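Home > Telly Nights > Party Sets

Vulance Eviction Night Set, Second Edition

In stock. Page updated 3/14/24

Plays with up to 16 people, or fewer if you have fallen out already.

Most of us have watched a reality show and felt we could do better, both at living in the house and at deciding who should be thrown out of it. The Vulance Eviction Night Set lets you try the second part from your own sofa. You get voting paddles, sealed envelopes, a host's script, a buzzer with far too much confidence and a deck of 70 secret task cards. The programme itself you will have to supply. Any series will do as long as strangers are shut in together and one of them has brought a guitar.

The set works in two ways. You can play along with a show as it goes out, each backing a contestant and losing points every time yours says "I'm just being real". Or you can switch the television off and be the contestants yourselves, which takes longer and uses up more crisps. We sell a lot of these for the second way. We also get more complaints about it, mainly from people whose brother-in-law won.

How an evening goes

Someone is made host. This should be the person who wants it least, although in practice it is always the person who has already put on the jacket. The host deals each player a task card and keeps the envelopes. Tasks are small and meant to be done without being noticed: getting two people to agree about a celebrity couple, say, or working the word "journey" into a talk about the bins. If you are spotted, you are up for eviction.

There are 6 rounds in a full game. After each one the paddles go up, the envelopes are opened and the host reads the result with the longest pause they can get away with. The script suggests counting to ten in your head. Our testers found that past twelve, people start throwing cushions.

Evicted players go to the Exit Chair (any chair) and give an interview. They can come back in the fourth round as a surprise late arrival, and they nearly always come back worse.
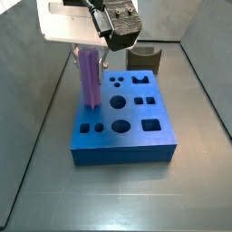
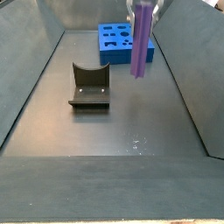

What's new in this edition

The first edition had a buzzer that could not be turned down. We thought of it as atmosphere. The neighbours of several customers thought of it differently, and the buzzer now has a volume switch with a low setting, a high setting and a setting marked Final, for which we accept no blame.

The task cards have been rewritten from top to bottom. The old ones leaned on celebrities who have since retired from public life, or joined it properly, and a good few jokes had gone off like milk. The new cards deal in types: the one who was in a girl band for a fortnight, the actor who is "between scripts", the pair who announced their engagement, their break-up and their perfume in the same week. They should last until fame changes its habits, so we have not booked the printers for a third edition.

The paddles are also stiffer. People wave them about more than we had allowed for.

Add-on packs

Sarıgül Pack: for those who like their evening closer to a long-running family drama. Everybody gets a grand house, a grudge and a relation thought to be lost at sea. Votes are replaced by wedding invitations. It is the slowest way to play and has by far the most loyal following, some of whom write to us in character.

Celebrity Pack: each player becomes a famous person nobody in the room can quite place. Includes name badges, sash and a list of past work to be defensive about.

December Special: the festive pack, with a task card for every awkward stage of Christmas dinner. It sells out every year and is then asked for in spring. Please stop asking for it in spring.

Add-on packs need the main set. We say so on the front, the back and the side of the box, and we will say it again at the checkout.

In the box

Voting paddles, double-sided (Stay / Go)
Task cards
Envelopes, re-usable if opened by a calm person
Host's script, wipe-clean
Buzzer
Score pad
Rule sheet

Batteries for the buzzer are not included. A spare score pad can be bought on its own.

Questions we get a lot

Is it fine for children? The box says 12 and over. There is nothing rude on the cards, but there is a fair amount of lying to your family, and some children turn out to be upsettingly good at it.

Does it go with a particular programme? No. It isn't tied to any broadcaster or show. If a contestant on your screen happens to do just what one of our cards says, take the points and be glad.

Can you play with four? Yes, using the short rules. Every vote is personal with four, so pick your friends with care or pick ones you were tired of.

We've lost the rule sheet. Everyone has. Undwood, who look after our spares, will send you another for the price of the stamp. Tell them which edition you own. The first has a red box and the second a purple one.

My husband has kept the sash. That isn't a question, but replacement sashes are listed under Spares.

Delivery and returns

Orders go out by Bundevico and usually arrive within 6 working days. They will leave the parcel with a neighbour if you are out. In view of the buzzer, you may like to choose which neighbour.

You can return an unopened set for a full refund. Opened sets can be exchanged if something is missing or broken. We can't take one back on the grounds that the voting was fixed -- we've had that letter, and the enclosed diagram, and our answer stands.

Add to basket
Add to wish list
Spares and score pads
See all Telly Nights sets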